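Setting Up and Styling a Small Dining Room
Week 3 handout: plates on stands
Stavros Kouris

Before we get going, a quick reminder that your colour diaries are due next class. If yours is still a pile of paint chips in an envelope, that's fine, bring the envelope!

Last time we did table linens and I got carried away (sorry) so we never reached display plates. They get this whole handout to themselves. I grew up in a house where the good plates stood on the sideboard and you ate off the other ones, so I have opinions.

1. Start with one plate and a bare table

I know you all want to do a grouping. Please do one plate first. Pick a dark one if you can, something with a raised rim, and stand it on plain timber with nothing patterned behind it. A dark teal-green against a pine-coloured top and a pale grey wall is about as easy a start as you'll get: the wood is warm, the green is cool, and the knots and grain do the decorating for you. A black wire stand more or less disappears under a plate that dark, and I love that.
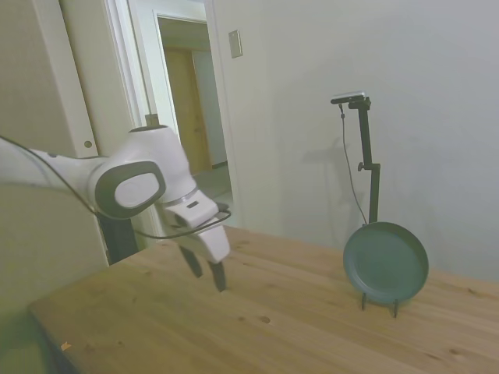

2. Choosing the stand

There are three things I check in the shop, usually while someone waits for me to get out of the aisle.

Does the plate sit back? You want a slight lean. Bolt upright looks nervous and it'll go over the first time somebody shuts a door.

Do the legs spread? Thin wire is fine, lovely even, but the feet need to be wider apart than you think. Put the stand down empty and nudge it with one finger.

Will it mark the table? Softer woods like pine dent if you so much as look at them. I cut tiny circles of felt for the feet. The Hosia stands I bring to class have had theirs replaced more often than I'd like to admit.

Wire, timber and acrylic all have their fans. I'm a wire person. Gautam, the shop near the station, carries the sort I use, and they'll let you try your own plate in it if you ask nicely and the place isn't packed.

3. Angle, and where people sit

A plate facing dead ahead only works if people come at it dead ahead, like at the end of a hallway. On a table or sideboard, turn it a little toward the door or toward the chair that gets used most. Then go and sit in that chair! If the overhead light bounces straight off the glaze into your eyes, turn it a bit more.

4. Shifting a plate and stand together

Clear a landing spot first. Keep your lift low, with the feet only just above the wood, and never drag it across (see felt, above). Watch the legs on the way down as well as the plate. Wire feet don't always touch at the same moment, and the plate can hop in the stand if you let go early. 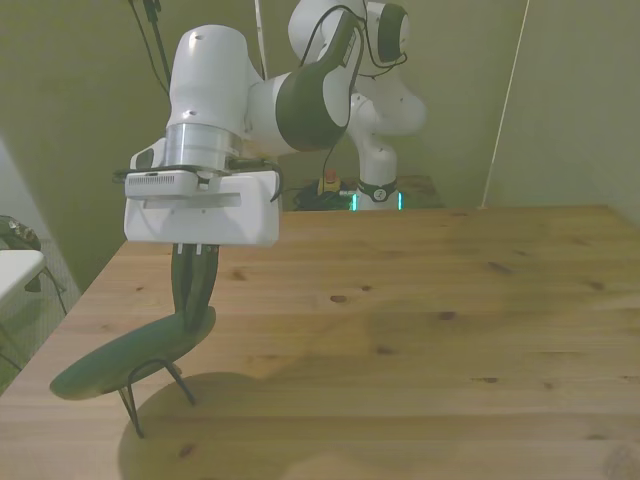

Fig. 2. Green plate and wire stand held just above the tabletop.

For next class

Bring one plate, one stand and a photo of the surface you'd like to put them on. Chipped plates are welcome. Turn the chip to the bottom and get on with your life.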